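第三讲的讲义我补在这儿，主题是小厨房的收尾清洁，上次讲得太赶了，有几位同学跟不上我的手速（抱歉抱歉！）。

## 一、冰箱里的白盒子

我的习惯是先做冰箱，再做台面。盒子这类浅浅的东西最会骗人，底看着白白的，一摸角落就知道了。所以力气请留给**内角**：百洁布顶进去，手指张开往里推，另一只手贴住外沿，盒子才不会跑。
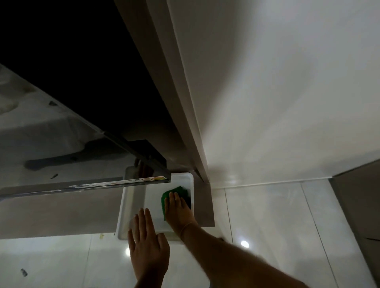

Chia-jung Hsiao 问，玻璃层板要不要也用百洁布擦？我的答案是不要，换软布，前沿那条印了字的标签带更要轻一点，磨花了可补不回来。

- 洗洁精两三滴就够，多了冲到手酸
- 盒子擦干再放回去，别偷懒
- 塑料内胆的凹槽用布角走一遍

## 二、水壶和茶盘

台面这边我最喜欢，因为做完特别有成就感！黑色托盘先把东西全拿下来，水壶、杯子、冲饮包都请到旁边，沥水的小网格也单独洗。电源底座只能用拧干的布擦，**先拔插头**，这句我一学期要讲31遍。

摆回去的时候，水壶靠后，两只白杯子并排放在前面，冲饮包归到右后方，细条装的竖着插进窄格里。客人伸手就拿得到，又不会碰到壶。
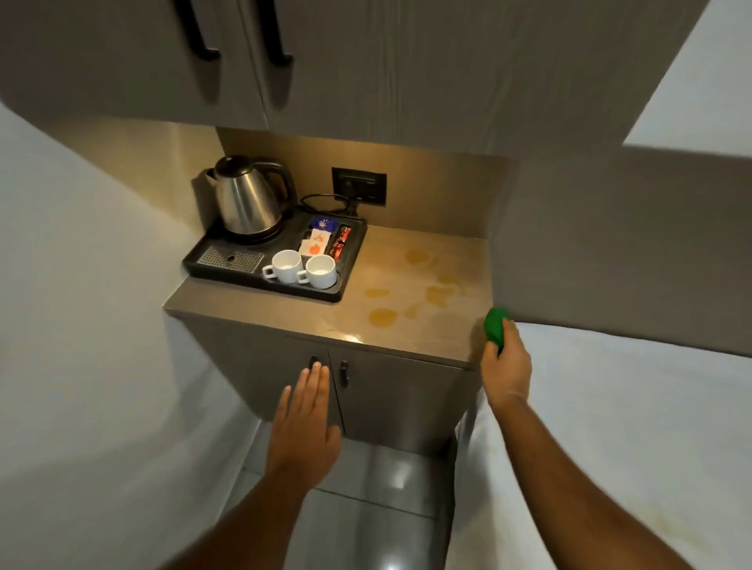

可是水垢怎么办呢，Wen-hsiung Wei 在课后留言里写道，我家那把壶用白醋煮过，味道三天都散不掉。我后来都改用柠檬酸，一小勺，烧开放凉，再用清水煮一遍倒掉，味道小很多。

作业：回家挑一个角落照做，写半页心得，下次上课交。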